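Review: the Workix two-arm bench kit, after a season at our repair counter

I run the back room of a small phone and tablet repair business, and I've wanted to write this one up for ages.

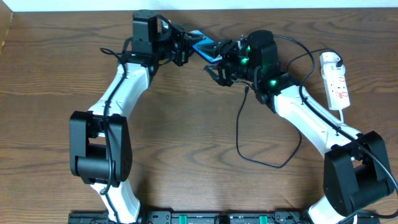 We bought the Workix kit in January to take over the dullest part of the job, which is holding, turning and passing flat parts between stations. Before that, Kheri and Natália took turns doing it by hand, and by mid-afternoon their wrists were sore and their patience was gone. I had modest hopes. I'm now a big fan!

Setup took me 3 evenings, most of it spent on cables – give yourself more slack than you think you need at the wrists, and tie nothing down until both arms have gone through their full range. Teaching a new move is easy enough that Natália learned it over lunch, and she had never touched anything like it before. We've logged 1511 handovers so far, and 1271 of those went through without anyone stepping in. The rest were mostly thin, slick parts that needed a nudge (we've since slowed the grip on those and it helps a lot).

What I like best is how the day feels now. Kheri used to be stuck at the bench and had started looking for other work. These days he does diagnostics, talks to customers and looks after the arms, and he got a raise with it. Natália was worried about her hours at first, and fair enough, so we sat down and put it in writing that they wouldn't be cut. I'd do that part earlier if I were starting over – she spent two weeks wondering, and that was my fault.

Complaints? A few. The manual is thin on grippers, the pads wear faster than I'd like, and when both arms stop at once it takes a full restart to get them talking again. You also need a person nearby who knows the thing well, so plan for training time and pay for it.

I also tried a single-arm setup from Wimari, which is cheaper and quieter, but it can't pass a part to itself and that's most of our work. For anyone handling flat, fiddly pieces all day, I'd go with the Workix. 5 stars from me, and Kheri says four until they fix the restart.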